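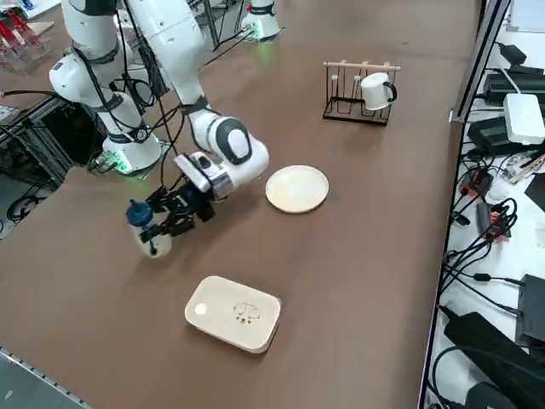 Photo: Tonantzin Aguirre

The track at Raddale has a soft patch on the back bend, and Nkechi Bashir wants me to feel it before we talk. So we walk there first, slowly, with her stopping every few yards to greet someone's mother or pick up a stray relay baton, and when we arrive she bounces on her heels and looks at me as if I should be able to tell. (I couldn't, I'm afraid, but I nodded.)

"Every 900 I ever timed here, I lost half a breath on this spot," she says. "You learn to swing wide in lane one. The girls from Pridton don't know about it, and I'm not going to tell them."

She laughs at that, and then tells me she told them last spring.

Bashir ran middle distance for the state team for 2 seasons before her Achilles tendon had other ideas. She has coached the juniors at Raddale ever since, and in November she heard that the county sports grant, worth $520 for each athlete, would be extended to kids who have never won a medal. She had been writing letters about it for longer than she cares to say.

"I was a slow kid," she says, once we've settled on the bleachers with a bag of oranges between us. "People hear that I ran for the state and they think I came out of the cradle in spikes. I was slow until I was sixteen! If somebody had asked me for a medal at fourteen, I would have gone home and played the clarinet."

Did she play the clarinet?

"Very badly. So you see what was at stake."

The grant will go mostly to shoes and travel. The meet at Esquivel is a long bus ride away, and for years the families who could pay went and the others heard how it turned out the next morning. Bashir found that hard – harder, she says, than anything that happened to her own legs. This year some 40 juniors are signed up to go, and she has already begun to worry about sandwiches.

I ask what she makes of the attention that comes to the sport whenever somebody wins something big, with the parades and the handshakes and the speeches on the courthouse steps.

"Oh, I love it," she says right away. "I cry at all of it, ask my husband. A child sees that and wants to run, and that's wonderful. But then it's February, and it's raining, and the child still has to get here somehow. I'd like the mayor to come in February."

Has she invited him?

"Twice. I'll ask again."

By six the hurdles are out and a small girl in a Nikadano sweatshirt is waiting at the rail, too polite to interrupt. Bashir hands me the last orange and goes down to see what she needs.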